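### 4.3 What the success rates leave out

The numbers in Table 2 look better than we think they are. On the sorting and tidying tasks, the Naltine policy finished 9 of the 40 held-out trials with no help, and a further group with one nudge from the operator. A reader who stops there could come away thinking that clearing a desk is a quarter solved. We don't read it that way, and this section sets out why.

The first problem is what counts as finished. Following the Gramstead protocol, a trial is scored as a success when the last object is released inside the target region. Nothing in that rule asks whether the object was put down or dropped, or whether its neighbors stayed where they were. When Mac an tSaoi rescored the same trials with a stricter rule (no object other than the target may leave its resting place by more than a finger's width), most of the successes went away. The ones that survived were nearly all trials in which the objects started well apart.

That matters because household clutter doesn't start well apart. Pens end up in a cup, forks in a drawer, screws in a jar lid. Yazdani makes the same point about shop-floor kitting, where parts arrive in a tote and the easy version of the task, with each part on its own patch of foam, is one that a fixed feeder already does for less money. We would add that picking from a pile is two problems at once. The hand has to choose an object that can come out, and then get hold of it without burying the rest.

People demonstrating the task hardly notice the first of these. Our demonstrators used hand-held grippers, one in each hand, and were told only to take the markers out one at a time. They chose well without being able to say how. Several reported going for "the top one," but in the recordings they often took a marker lower in the pile that had a free end. The policy trained on over 900 of these demonstrations learned the reach very well and the choice badly. It goes to the middle of the bin, closes, and lifts whatever is there, which may be two barrels or none.

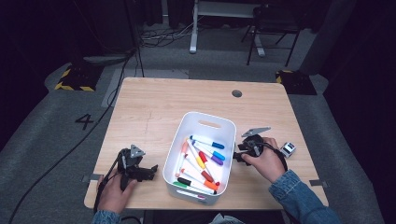
**Figure 6.** Marker task with two hand-held grippers. The markers lie in a loose pile inside the white bin, most of them in a similar direction.

Cap color was meant to make the task harder, since an instruction could name the marker to be picked. In practice it made the scoring kinder. A policy that pulled out the wrong marker was marked down for language and still credited with a grasp, and the two scores were then averaged. We report them separately in Table 3.

More data may help. The Fisura group argues that it will, and their curve is still rising at the largest set they tried. Ours flattened in May, after which we added 100 demonstrations of crowded bins with no gain we could tell from noise. We can't rule out that our camera placement is to blame, as the fingers hide the contact point in many of the failed grasps. Until that is tested, we would describe the present system as able to reach into a bin and sometimes able to bring out what was asked for. A person using it at home would still be doing the tidying.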